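桌上那块桃色布板终于有了去处:二楼共用工作间八月换布置

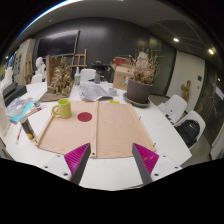

桌子归桌子,杯子归杯子,谁也别占谁的地方,Oksana Pylypenko 在留言里这么写,还补了一句,说她从春天起就盼着有人把工作间的长桌管一管,这回总算有动静了!

那我就接着她的话往下说。我在 Vundard 这栋楼里写了两年的小消息,登过修水管,登过换门锁,登过一次走廊里的蜜蜂,可是收到留言最多的居然是一张桌子。上个月我只顺手提了一句“长桌快放不下了”,结果邮箱里一下子多了21封信,有抱怨的,有出主意的,还有一封从头到尾都在讲自家阳台(写得挺好看,可惜跟桌子没什么关系)。所以这次我自己上楼待了大半个下午,把情况问清楚了再来写。

先说结论,免得着急的人往下翻:二楼工作间的白色长桌不撤,也不换,八月里重新分区。靠窗那一头归做手工和试布的人,中间留给大家喝水歇脚、翻翻东西,另一头放打印机和纸。晚上九点以后桌面照旧可以用,走的时候把自己的东西带走就行。

事情是从那块布板开始的。常上二楼的人都见过,桃色偏浅棕的布面,平铺在桌上,四周钉着浅色细木条,正中间一道凸起的木条把它分成左右两半,角上还有小金属环。它是 Huneo 小组做的样板,本来打算挂在楼梯口当留言板,左边放固定通知,右边给大家随便贴。做好以后才发现楼梯口那面墙是斜的,挂上去总歪着,于是又搬回来,一搬回来就在长桌上住下了。

住下以后嘛,大家就开始发挥了。有人拿它当垫子放杯子,有人在上面裁纸,还有人认真地跟我说,这是一种桌上游戏,左边那个深红色的圆点是起点(那圆点跟杯垫差不多大,我头一回见也想把茶放上去)。我去问小组的 Zoriana Ivanyshyn,她笑了半天,说圆点是用来试颜色的,想看看深红压在桃色上会不会太闷。她自己觉得不闷,Arsen Bilyk 觉得闷,两个人为这个争了好几个晚上,到我写这篇的时候还没争完。

我个人站 Zoriana 这边!深红配桃色,暖洋洋的,冬天看着应该特别舒服。不过 Arsen 的话也有道理,他说留言板上最后要贴各种颜色的纸条,底子上先有一个那么重的圆,别人贴什么都像是围着它转。他想换成灰蓝色,再小一圈。两种我都在脑子里摆了摆,还是喜欢红的。

布板这回的新去处定在二楼走廊,就在工作间出来右手边那段直墙上。挂钩已经订了,从 Karpenko 那家小五金铺订的,连钩子带螺丝再加一根横杆,总共花了1,463,单子贴在工作间门后,想看的自己去看。有人嫌贵,我去铺子里问过价,横杆是按长度现裁的,贵就贵在这一根上。便宜的那种也有,可是太细,我拿手一掰就弯了,当场就放了回去。

再说说桌上别的东西,因为来信里问得最多的其实是这个。干花留不留?留!深灰花盆里那一丛棕色米色的干枝,还有木箱里那一大蓬金棕色的,分区以后都还在长桌上,只是花盆往墙那边挪一点,木箱也往里收一收,这样开纸箱的人胳膊肘不会老碰到。Saron Gebreyes 特地写信来求情,说她每次上楼第一眼就找那丛干枝,看见了心里就踏实。她还提了个要求,请大家别再给干花浇水了。我看完信愣了一会儿,也不知道是谁这么热心。

白色的石膏像呢,意见就分两派了。一派说它占地方,一派说没有它这屋子就不像工作间了。Lorenz Steiner 属于第三派,他主张把它搬到书架那边去,跟那些盒子和画待在一起,他的原话是“让它有点伴”。可架子上盒子已经摞得挺满,真要搬,得先腾出一格来。这件事暂时没定,想表态的可以继续给我写信,我统一转过去。

纸是个老问题了。那种印着字和图的说明页,摞在桌上,谁都说不是自己的,可一说要收走,马上就有人跳出来说还要看。这次的办法是给它们一个浅盘,放在打印机旁边,盘子满了就从最底下开始清。杂志也一样,翻完合上,放回盘子边上。我知道这听上去像在教小孩子收拾书包,可我自己就是那个翻到一半摊着就走的人,所以这条我是写给自己看的,你们顺便看看就好。

杯子的事要多说两句。工作间没有专门的茶水台,大家从楼下端上来,喝完往桌上一放,过两天就没人记得是谁的了。Kania 茶室那边说,愿意送我们一个小木架,放在中间那一段,干净的杯子挂上层,用过的放下层,晚上谁最后走谁捎下去。木架八月中旬送到,在那之前请先自己端走。黄绿色带把手的那只陶杯我特别喜欢,颜色像刚冒出来的嫩叶子,要是主人哪天不想要了,请第一个告诉我(我是认真的,我拿一罐果酱换)。

纸箱呢,以后拆完的箱子不放桌上过夜,压扁了靠在门边,早上会有人收。要是箱子里还有东西,在外面写个名字,写小名也行,认得出就可以。上次有个箱子在桌上放了将近21天,里面是三卷布和一双手套,问遍了整栋楼,原来是楼下邻居寄错了层,人家早就重新买了一份,听说找到了还挺不好意思的,硬塞给我两卷,现在就在我家沙发上搭着呢。

还有人问,长桌分了区,是不是椅子也要分?不分,椅子随便坐。白椅子原来摆在哪儿还在哪儿,只是请别在两把椅子中间拉电线。打印机的线会重新走一遍,贴着墙根过去,走线那天上午打印机停用,下午恢复,要打东西的前一天打好。

最后说说大家能帮什么忙。挂布板那天需要有人扶一下横杆,一个人在左一个人在右,再有一个站远点看平不平。Arsen 报名看平不平,他说自己眼睛准,Zoriana 说那她得站在他后面再看一遍。扶横杆的人还缺一个,个子高一点最好,不高也行,我们有凳子。时间是傍晚六点,挂完以后楼下有汤,土豆的,还有面包。

颜色的事到时候也会现场问一问,两种圆点都做出来放上去比一比,哪个顺眼用哪个。来不了的人可以提前写信给我,写“红”或者“蓝”就够了,别的不用写。当然你要是想像上次那位一样再聊聊阳台,我也照样会看完的。

布板挂好以后,右边那半会先空一个晚上,第二天早上八点开始贴。图钉放在门口的小铁盒里,用完请盖上盖子。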